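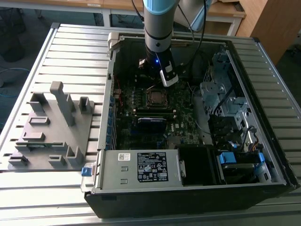 Arm over the open tower, case on its side.

I look after one cell in our workshop at Brimeleck, an arm that works on old desktop PCs, and I've picked up a few habits with it that might save you an afternoon (or a bent socket!).

Start with the case. Lay it down with the side panel off and push it snug to the same stop every time. I used to judge it by eye, and then I'd spend the morning nudging taught positions that had been perfectly fine the night before. Now I wipe the slats first, because one stray screw under the case is enough to tilt the whole board.

Next, the fingertips. Mine get a wipe with a lint-free cloth every 50 cycles, and I have a good look at the pads while I'm there. If they've gone shiny, swap them. Akash likes to squeeze another week out of his, and we've agreed to differ.
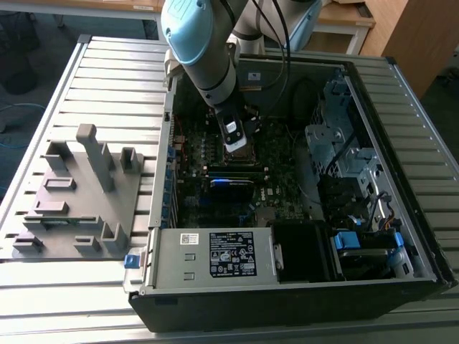
Cables are the other thing I'm fussy about. Leave enough slack for the wrist to turn all the way round, then run the arm through its full reach at 15 per cent speed with your hand near the stop button and watch the loops. If one brushes the case, move the clip. Don't just tape it down, I've done that and the tape let go halfway through a job.

The printed fixture wants a check too. Ours creeps a bit after a warm spell, so I keep a scrap memory stick in the drawer and try it in the slots by hand before I let the arm anywhere near them. Tight slot? A couple of strokes with a fine file, blow the dust out, try again.

And write down every offset you change! Sille started our notebook in April and it's got me out of trouble more than once.
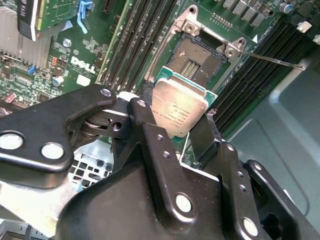

How do I know the grip is too tight on a processor?
Try it on a dead one first, well away from the board. Close the fingers, open them, and see whether the chip twists or hops as they let go. If it does, drop the force 2 steps and go again until it stays put.

Spare pads live in the tin under the bench, by the way, and the file goes back in there with them.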